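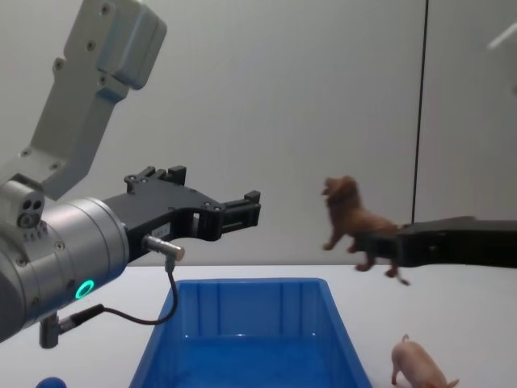
Handing an object from one robot arm to another ought to have its own page in the safety file, according to Ayane Ishida, who would like to see the rule go further still and cover every cell where two arms can reach the same spot. Her remarks came in response to a new set of working guidelines for two-arm cells, released in December by the automation firm Messka.

The guidelines apply to benches where a pair of arms sorts, packs or passes small items over a shared table. Messka wrote them together with Zarero, a maker of grippers and wrist parts, after reviewing 838 incident and near-miss reports from its own sites. Most of the reports involved dropped items or light contact between grippers. Cables snagging on bins and fixtures made up much of the rest.

Under the new text, the area both arms can reach must be marked in the cell drawing and given a lower speed limit than the rest of the bench. Only one arm may be closing or opening its gripper in that area at a time. The other has to hold position until the first reports that its move is complete.

Cables get a section of their own. Any loop hanging below a wrist must be measured with the arm at its lowest working point, and the clearance to bins and trays written down. The check is repeated whenever a gripper or a container is changed - a step that several sites had been skipping, the firm said.

The guidelines also set out 3 levels of restart after a stop. At level 2, an operator has to confirm what each gripper is holding before either arm moves again. Level 3 requires the cell to be emptied and both arms sent back to their home positions.

Ludger Frerichs, who led the drafting at Messka, said the group had kept the document short on purpose. "People will read 2 pages taped to the cell door," he said. "The old version was in a binder, and the binder was in another building."

The rules are voluntary outside Messka's own plants. Auer has said it will try them on its packing lines, and Kokoria is comparing them with its internal procedures. Ishida's request for a separate handover page will be taken up in the next revision, Frerichs said. Written comments can be sent to the firm until the end of the review period.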